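The last ferry table

Flindport, seven in the morning, July. Rain coming in sideways off the harbour and the café on the quay not open yet. Selamawit Gashaw is already inside, mopping. She waves me through the side door with the mop.

"Sit anywhere. Not there. It's wet."

So, the ferry. It stops running at the end of the season, after longer than anyone I spoke to can put a number on, and I'd come to write about the boat. Timetables, subsidy, the new road bridge up at Stelley. All of that is coming, bear with me. But what people wanted to talk about was breakfast.

The crossing from Flindport to Bråten takes 30 minutes in decent weather. The café opens for the first boat and shuts after the last one, and in between it feeds whoever is waiting. Dockhands, school kids, two nurses on opposite shifts who share a bicycle and leave the key at the till. Egg roll, bacon roll, porridge if you ask before eight. Tea in the big pot. Gashaw took the lease on when she was still working nights at the fish plant, and for the first year did both. "I slept on the boat," she says. "Thirty minutes over, thirty minutes back. Best sleep of my life."

Now the figures, because I promised. The village of Bråten has 2,124 people on the register. The boat carries 120 passengers when full, which it is twice a day in summer and never in February. Sixteen cars. If you are car number seventeen you wait for the next one, and that, more or less, is how the café has made its living.

The bridge changes it. By road you'll go round through Stelley, a longer drive on paper but no waiting, no fare, no wind. Hard to argue with and most don't. Teodor Lie, who has worked the ramp at the Bråten side since he left school, told me he'd have voted for it himself if anyone had asked him.

"My mother had to be taken over in a storm once. Ambulance on the deck, everyone holding on. You don't forget that." He stops to wave a van forward. Then, when the van's aboard: "I'll miss it though. Course I will."

He's been offered a job with the road depot. Gritting, mostly. He hasn't said yes. He has a boat of his own, a small one with a Jitent engine that he has rebuilt more times than he'd like his wife to know, and there's talk of taking walkers out to the skerries at weekends. Talk, so far. Licence, insurance, life jackets, a toilet somewhere for people to use. He lists these on his fingers and runs out of hand.

Back across on the ten o'clock. Flat calm by then, sun out, everyone up on deck in their coats. A man sold me a raffle ticket for a choir I will never hear. A girl of maybe six explained the whole boat to me, bow to stern, including which seats have gum underneath. She was right about the gum.

What goes when a ferry goes? Not the journey, you can still get there. The half hour goes. I kept hearing this, in different words. It's when you do your homework, or ring your sister, or have the row you've been putting off, knowing it has to be over by the time the ramp drops. Two people told me they'd met their husbands in the queue. One told me she had left hers in it.

Gashaw has looked at a unit in Stelley, next to the new roundabout. Good parking, she says, in the tone of somebody describing a dentist. Drive-through hatch already cut in the wall. She'd have to drop the porridge, no one wants porridge through a window. The rent is fair. She's been to see it three times and each time came home and said nothing to her daughter about it. 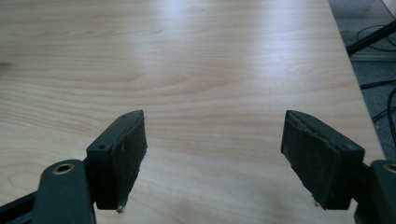

Pale wood grain and a good deal of reflected light.

The landlord at Flindport hasn't decided what happens to the quay. Flats, people say. A sauna, other people say, there is always someone who says a sauna. The tables she bought herself, second hand, and she is taking them wherever she ends up. Same with the teapot. The sign belongs to the ferry company and they've asked for it back, in writting, with a form.

I asked what the last day will look like. She hasn't planned anything. The school wants to do a song. Lie wants to bring his own boat over and follow the ferry in on the final crossing, horn going, if the engine behaves. She'll do egg rolls at the old price until the eggs are gone.

The eleven-fifteen was loading when I left. Fourteen cars on, then a tractor, which seemed to take up the room of three. The driver behind it turned off his engine, got out, looked at the sky and headed for the café.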